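Gripper manners for real kitchens
3/4/18 - by Birsen Altıntaş
Print this page | E-mail this page

I get asked a lot how I set up for a session with the hand-held gripper in somebody's home kitchen, so I finally wrote down my rules. Savvas Deligiannis and I have logged 327 takes this way and I still read the list every time!

1. Leave the counter the way the cook keeps it. I know, you want to tidy. Don't - a robot trained on bare counters is lost in a real one.

2. Burners off before you pick up the tool. Check the knobs yourself, even if the owner told you so.

3. Start every take with the jaws wide open and hold still while you count to three.

4. Pick one target and say it out loud. Chopsticks are my favorite (thin, tippy and always leaning on each other), so go in slowly from above and close on one.

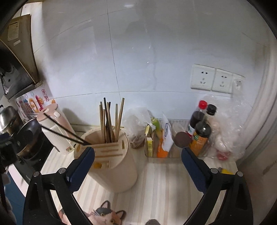 5. If you bump something, finish the take anyway and mark it as a bump in the log. Please don't delete it. I threw out 20 of those in January and I'm still sorry.

6. Wipe the finger pads between kitchens, and put everything back where you found it.

Contact | Copyright Randwood | Back to top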